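Courses > Applied Automation > Unit 6 > Handout: Evaluating a Bimanual Bench Kit

August 2019
Blagoje Petkov
Reading time: 4 min

Read this before the lab session. The handout covers the Trodent two-arm bench kit as a product: what the vendor supplies, how the sorting task is set up, and what the evaluation form asks for. Arm kinematics were covered in Unit 4 and are not repeated.

1. What is being offered

Trodent sells the kit in two versions. The base version has two arms, two grippers, a bench frame with side rails, and a controller. The extended version adds the Horar software package, which records joint positions during manual guidance and plays them back or passes them to a training program. The course has the extended version on a trial license that started in July.

The list price does not include containers, test objects, or a work surface. The buyer chooses these, and the choice affects the results more than the data sheet suggests. A matte surface with one even color gives the fewest problems for color separation. Glossy surfaces produce highlights that the Horar color filter can read as part of an object.

Terms used below:

Cell – the bench, both arms, and everything within reach of either gripper.
Cycle – one object picked, moved, and released, with the arm back at its waiting pose.
Handover – a cycle in which the object passes from one gripper to the other.
Shared zone – the part of the surface both grippers can reach.

2. The sorting task

The vendor's own demonstration uses rigid blocks. Blocks are easy to grip and say little about how the kit handles packaged goods. The course task uses small, slender wrapped pieces, sorted by color into open containers. Wrapping adds two difficulties. The outer film slides against the contents, so a firm grip on the film is not always a firm grip on the piece. The ends of the wrapper also change the apparent length, and the estimated center of the piece shifts with them.

Containers stand in a row between the arms and the far rail, one color to each. They differ in size and wall type on purpose. Perforated walls let the camera see part of the contents from the side, while translucent walls blur the edge between container and surface. A kit that only works with four identical bins is of limited use to a packing line. 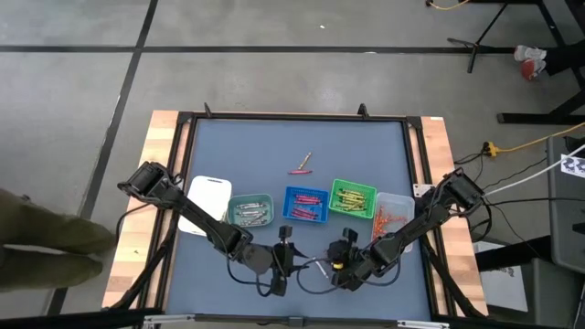
3. Shared zone and collision rules

Most faults in the trial occurred where the grippers work close together. Horar handles this with a reservation scheme: one arm claims the shared zone, and the other waits outside it until the claim is released. The default release delay is 900 ms. It can be shortened, but the manual advises against this when handovers are enabled.

The scheme checks the gripper housings and fingers only. It does not model cables. A cable loop at the wrist can extend past the housing and touch the other arm or a container rim. Check the loops by hand at both ends of travel before running at full speed.

4. Trial results so far

The log holds 904 cycles, of which 43 ended in a fault. A fault is any cycle that needed an operator. Dropped pieces that landed in the correct container were not counted.

The most common fault was a double pick, where two pieces came up together from a pile. The next was a missed grip on a piece lying against a container wall. Handover faults were less frequent but took longest to clear – around six minutes each, mostly spent on homing both arms again.

Color assignment was reliable for well-separated colors. Red and orange pieces were confused under the evening lighting, and the filter had to be taught again.

5. Comparison with the Vukadinović cell

The Vukadinović cell is the other product on the reading list. It uses one arm and a turntable. It cannot do handovers and has no shared zone to manage. Its recovery module, Resus, returns the arm to the last safe pose after a fault without a full homing run. Trodent has no equivalent. For the evaluation, record recovery time separately from cycle time so that the two products can be compared.

6. For the evaluation form

State the software version and the release delay used. Give the fault rate per cycle, with fault types listed separately. Note any change to the containers or their order during the run. Attach the raw log. Forms without a log will be returned.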